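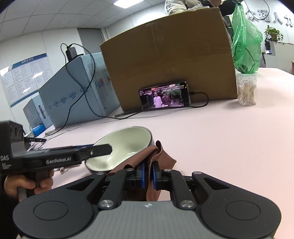 Jurport will buy 30 more hand-held grippers for its table work program, the company said on 31 Aug 2023. The order goes to Casuvix, and each unit costs $973 with cable and charger. Ye-ji Kwon, who prepares the budget, said the price was agreed in July.

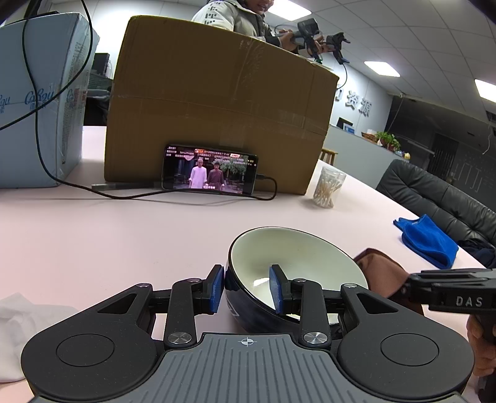
Bowls and cloths will stay the main items for the first two months. A further $300 is kept for spare finger pads. Duyên Cù will decide in the next quarter if a second order is needed.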